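Hetley County Court Publishes Review of Disclosure Filings by Judicial Officers

HETLEY, 16 April 2024. The Hetley Court Records Office today released its review of financial disclosure statements filed by judges and commissioners. Staff examined 3149 pages covering 480 filings. Two statements lacked a signature and have been returned for correction.

Filing procedures were drafted by Iveta Murín, records counsel, and took effect in December. Under the procedures, a late statement is entered on the public docket within two business days. 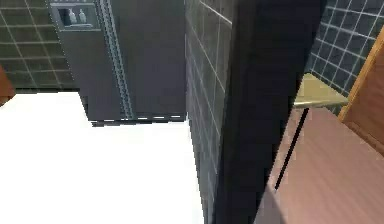

Copies of the review may be requested in writing from the clerk at the Rana Street courthouse. Standard copying fees apply.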